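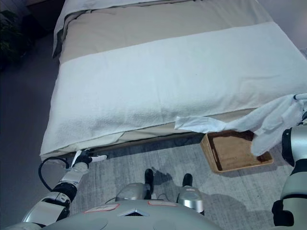
Hoko bead kits go on sale in October, and the bracelet pattern is free

Hi everyone, Siobhán Fahy here from Dama. I've been itching to share this one! Our first line of bead weaving kits, Hoko, will be in our online shop this October, and in the craft aisle at Clakport too.

Each kit makes one flat bracelet in peyote stitch. You get 1000 seed beads in size 11, a spool of thread, 2 needles and a printed chart big enough to read without squinting (I tested that on myself, at night, with my old glasses). The weaving itself uses about 400 beads, so you'll have plenty left for earrings or a second, skinnier band.

The colors come from Tùng Tô, who painted them all in watercolor before we went looking for beads to match. My favorite is the rust and cream. Nuala Carroll likes the green, and she wrote the instructions, so the green one got the cover.

A lot of you asked for bead amounts listed by color, right next to the chart – they're there now, on page one. We also moved the clasp instructions to the front, where our testers kept looking for them.

If you already have beads at home, the pattern is a free download on the Dama site. Please do send me pictures when you finish! I love seeing what people do with the border, and Brendan Dolan is putting together a customer gallery for the winter newsletter.

Shops that want to carry the kits can write to Fergal Lynch in our wholesale office. He has sample cards ready to mail.

Siobhán Fahy
Dama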